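Filed under: Food & Drink / Market News

Avocado prices at the Mandura wholesale market dropped again in April, and growers expect them to stay low through the early summer. A case that sold for more than $60 last year now goes for well under that, according to buyer Delwyn Harawira, who supplies small restaurants in the Nerness area.

Cafes have been quick to respond. Bermúdez, the lunch counter on the harbor side, has put three new avocado dishes on its menu and says it sold 389 of them in the first 2 weeks. The most popular is a cold soup with lime and green chili. Drirkik, the bakery next door, now serves a flatbread with mashed avocado and pickled onion until 11 a.m.

Harawira tells home cooks to buy the fruit firm and keep it on the counter until it gives a little near the stem.
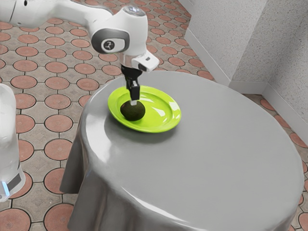

A dark-skinned avocado on a lime-green plate.

The market's produce hall opens to the public at 7 a.m. Bring your own bags.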